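Herringbone flooring

Herringbone is a way of laying short floor blocks in a zigzag, each block butting its end against the side of the next one. I've kept this entry going on my little house-parts wiki for years now, and it's still the page I get the most mail about, so forgive me if I ramble (I do love a zigzag!).

The name comes from the bones of a herring, which fan out from the spine at a slant. Chevron gets mixed up with it all the time. In chevron the block ends are cut at an angle so they meet in a clean point, while herringbone blocks are plain rectangles and the points come out stepped. Once you've seen the difference you'll be annoying your friends with it at parties, trust me.

Layout and waste

Most layers start from a center line and work out toward the walls, and then the edges get trimmed and usually hidden under a baseboard. All that trimming eats wood. For my own den I ordered 400 blocks and had 21 left over, plus a bucket of triangles I still can't bring myself to throw out. My cousin's whole downstairs took 2,343, laid by a two-person outfit called Cluden, and I got to watch the last 4 rows go in, which was a treat.

In small rooms

People write to me worried that the pattern will be too busy for a small room. I don't think so! Light wood helps a lot, and so does white furniture, and you can put a desk, a little cabinet and a big appliance on it and the zigzag still holds the room together.
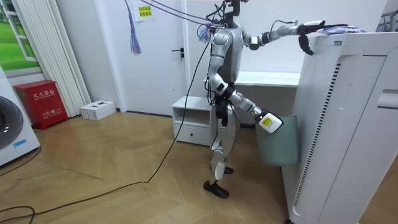

Light herringbone floor in a small room, with a white desk, door and appliance and a pale sage-green trash bin.

Muted colors like that sage are nice against pale wood, I think. Darker floors can take stronger ones.

Care

Sweep along the blocks where you can, and keep the mop barely damp. Felt pads go under anything you slide, desk chairs especially. I tried a polish called Zotus one April and had streaks until I buffed the whole thing by hand on my knees, so these days it's plain soap and a wrung-out cloth.

Single blocks can be swapped if they get gouged, though the new one will look fresher than its neighbors for a while. I keep my spares in the den closet for exactly that.

See also: Chevron flooring; Basketweave flooring; Baseboards

Last updated: 29 Jun 2025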